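Review: Enora shelter management software, after one winter and most of a second

I am writing this review for people who work in small shelters and transitional housing, because when we were choosing our software I found only reviews by big agencies with their own IT department. We have 18 beds in one house and a drop-in room on the ground floor. Our organization shelters women, many of them with children, and we also keep a pantry for families who have already moved into their own apartments. I do the intake desk and the data reports. English is my third language, so please excuse me if some sentence is stiff.

Before Enora we had a paper bed board, one spreadsheet for the waiting list and another spreadsheet for donations. The waiting list had several colours and only two of us knew what the colours meant. When our funder asked for nights of stay by household, I had to take the binder home and count until late.

Enora is made by a company called Zukberg. It runs in the browser, so there is nothing to install, and it works on the old laptops we have. You pay by the bed and by the year. For us the first year was $1,514, with two training sessions by video included. A competing program, Lavoston, was cheaper to start, but it asks extra for each staff login. With our relief workers and night staff it would become more expensive by the second year.

Setting up

Setting up took longer than the sales person told us. The template for importing old records is strict. It refuses a date of birth if the month is written as a word, and it refuses a family name with an apostrophe. I cleaned 118 household records by hand during July, mostly in the afternoons when the desk is quiet. The support desk did fix the apostrophe problem later, but by then I was finished.

The training itself was good. The trainer spoke slowly and did not read from the slides. I would recommend to ask for the second session only after you have used the program for a few weeks, as you will have much better questions.

Beds and intake

The bed board is the part I like best. Each room is a row, each bed is a square, and you drag a household to the squares it needs. It understands that a mother and three children are one household and should not be divided between floors. A crib can be added to a room without counting as a bed, and this was a real headache for us in the spreadsheet.

The intake form can be made short or long. We use a short version for anyone who arrives after 9 p.m., with only first name, number of children, allergies and any urgent safety matter. The rest is completed next day after breakfast. I am very much in favour of this. A tired person should not have to answer four pages of questions before she can lie down.

One thing is missing. When a woman returns after some months, the program opens her old file automatically if the name and birthday match. This is useful, but it shows all the old notes to whoever is at the desk, also to relief workers. You can hide the notes by role, but only all notes or no notes. I would like to choose note by note. I wrote to Zukberg with this request and they answered politely that it is on the list.

Pantry and donations 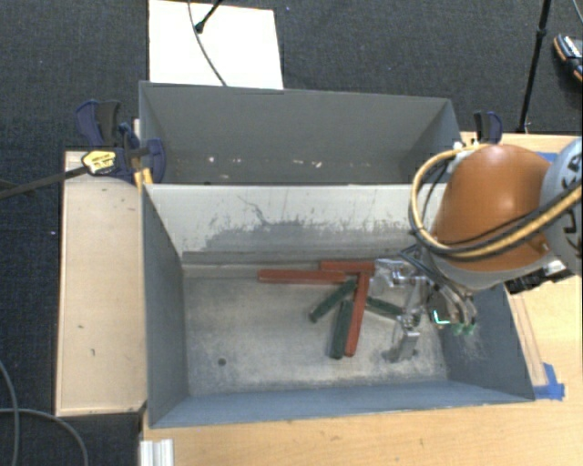 Bars in a grey metal bin.

The donations part was not the reason we bought Enora and I think it was not the main interest of the people who built it either. You can create categories, enter quantities and set a minimum, and you get an e-mail when the stock of something goes under the minimum. For diapers and formula this works well. For mixed food it is too slow. A bag from a donor can hold rice, soup, granola bars and a birthday candle, and the program wants one line for each. After a month we gave up and now enter only the weight of the bag. The yearly report accepts weight, so we lost nothing by this.

There is a scanner function that uses the phone camera. It reads barcodes quite well in good light. In our basement it is faster to type.

Reports

The reports saved me the most time. Nights of stay, length of stay, reason for leaving and age groups are all ready to use. You choose the dates and it makes a file you can open in any spreadsheet program. Our quarterly report used to take me two full days and now I am done before lunch, including checking.

Please do check, though. In my first report the number of children was too low, and I needed a whole morning to understand why. A child who had a birthday during the stay was moved to the next age group, and the small group "unknown" was left out of the total. You have to tick a box to include it. The box is on the second page of the settings and the manual mentions it in one sentence.

Privacy

Every login needs a second code, by phone or by a small key. Some of our night staff do not wish to use their personal phone for work, and I respect this, so we bought keys for them. The program closes itself after ten minutes without activity. For the desk this is correct, for writing a long case note it is annoying. I write my notes in pieces and save often.

You can mark a file as confidential, and then the name is replaced by a number on the bed board. We do it for all households. The board hangs on a screen in the office, and a delivery person can see through the door.

Support

Support is by e-mail and by telephone, but the phone is only until 4 p.m. Eastern time. A sister house, Buenaventura, is in a western time zone and for them this means that the line closes shortly after lunch. They are also users of Enora and they are less satisfied than we are, mainly for this reason. My own e-mails were normally answered the next working day. Once the program was down for an evening and the night worker used paper. I advise to keep a printed bed list at the desk in any case. We print ours at supper time.

Who should buy it

If your house has fewer than ten beds, I believe a good spreadsheet is still enough, and the money is better spent on mattresses. If you have more beds, or a funder who wants many tables, Enora is worth the price. If your main work is a food bank, look for something else.

I give four stars from five. The missing star is for the notes and for the telephone hours. We have renewed for another year, and the price for the renewal stayed the same.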